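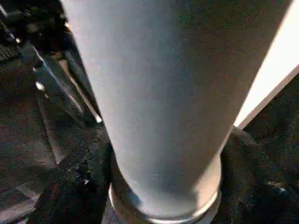 The Ebihara line has had its arms since May, and I'm pleased to say the packing team at Graltham have stopped calling them "the visitors"! We've got 2 people per shift minding the bench now, down from a row of folk doing the same fold all day, and everyone who moved went to checking or to the Rakimia orders (their choice, I promise). The plain grey arm is the bit people see most of, and Sota Honda says the new starters watch it far too much in their first week. He's got them looking at the trays instead.

Output for the month was 847 packs. We'd planned for two lots of 400, so we're over, and I'd like Ziltberg to know that before they read the next bit, which is that I need more training hours. Folding is still the fiddly job and the team want to be able to change the settings themselves.
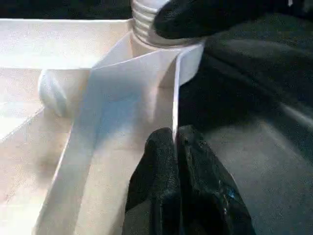 Thin white sheet held at its edge by the black fingers, beside the white tray.

Wrists are better, by the way! Two of the ladies told me so without my asking. Training costs will follow once Sota has done his sums.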